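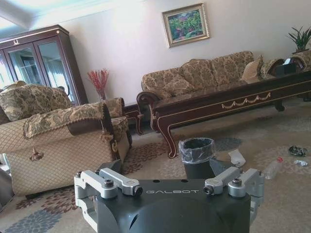

The job as the wrist camera gets it: a bottle and wrappers on the carpet, and a bin to put them in.

I have a confession to make about my own living room, which is that there's a receipt under the coffee table and it's been there since January. I know where it is. I could point to it from the kitchen with my eyes shut! And that dumb little skill, knowing where a thing is when you aren't looking at it, is what I spent a long afternoon learning about at Sondska, the robotics lab over in Eklund.

The problem goes like this. A robot that picks up trash with a camera near its hand sees wonderfully well right up close. It bends down to a crumpled wrapper, the wrapper gets bigger and bigger, the fingers close. Lovely. Then it has to go find the bin, and the bin has dropped out of view, because the hand has been pointing at the floor or swinging past the furniture. Plenty of systems just start looking again from scratch. They sweep the arm around, find the bin, head over, lose it on the way, sweep again. You get very fond of the robot while this is going on, and also a little tired.

Karim Farouk had been watching that sweep for most of a year when he started on the method the lab calls Plusetti (after a pizza place, and don't ask, because the story is longer than this article). The idea is simple enough that I got it on the second try. While the robot learns to tidy from recordings of people steering it by hand, it also has to answer a side question at every moment: where's the bin right now, relative to my fingers? It has to answer whether or not the bin is in view. If it guesses wrong, that counts against it, the same way fumbling a bottle would.

So it learns to keep track. It notices how far it has turned, and it notices the furniture going by. I asked Karim if that meant somebody had programmed it to recognize sofas, and he shook his head so hard his glasses moved. There's no sofa label anywhere in there, he told me. If the edge of a sofa turns out to be handy for remembering where a bin is, the network will use the edge of a sofa.
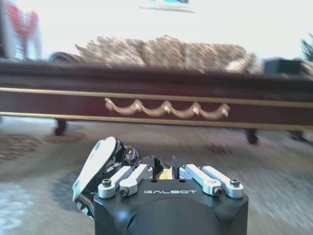 And it uses edges like you wouldn't believe. The team has a trick for checking what matters to the thing: they take a recording, paint over one patch of the picture, and see how badly the bin guess goes off. Paint over blank wall and nothing much changes. Paint over the long line where furniture meets floor and the guess wanders off into the next room. Karim showed me a whole string of these on his laptop and I made him go back and do my favorite again, with the guess drifting slowly away like a balloon at a fair.

What I liked best, though, was how unfussy they are about rooms. Most of the early training was done in a plain lab space, and the results there were great, and then they took it into a furnished living room and it fell apart. Patterned carpet! A robot that has only ever known gray floor tile has to work out that a flower is part of the rug and a wrapper isn't. So they recorded more than 4,000 pickups in homes and home-like rooms, with the trash and the bin moved around between runs, and trained the whole lot again.

The headline number is the one about searching. Without the side question, the robot stopped to look for the bin an average of three times per piece of trash. With it, that fell to under one, and on a lot of runs it never stopped to look at all. It grabbed no better than before, I should say. A squashed bottle is exactly as annoying to pick up as it ever was, and the paper is very frank on that point. All the gain comes in the trip afterward.

There's a catch, and I found it by being a pest. What happens, I asked, if I move the bin while its back is turned? Karim grinned and told me to go ahead. Well, it marched over to where the bin used to be, held the bit of paper out over bare carpet, and paused there for two full seconds, which is a long time to watch anyone be wrong. Then it looked around, found the bin and carried on. The pause is in there on purpose: when the camera view and the remembered spot disagree, it's supposed to wait before letting go. Earlier versions didn't wait. Earlier versions littered.

I went home completely sold. Put one in every den in the country, I said, start with mine. 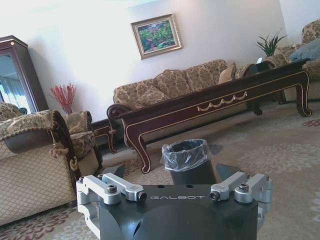
Hinata Kamata would like me to calm down. She has read the same paper, and her worry is that a bin is about the easiest thing in a house to remember, given that it mostly sits still. Try it with a laundry basket that someone's carrying, she told me over the phone, or a cat, and then tell me it has a memory. She'd also like to see the searching number broken out by room, so you could tell how much of the improvement comes from the robot having gotten used to the kinds of places it was tested in.

I passed this along to Karim, who said she was right about the rooms and that the breakdown is coming. The lab has a deal with Hirkier, a firm that rents out furnished apartments, to run the same tests in places the robot has never been, with three different bins and no practice first. He's expecting the numbers to get worse. He sounded pretty cheerful about it, and he's promised to let me come along and move the bin.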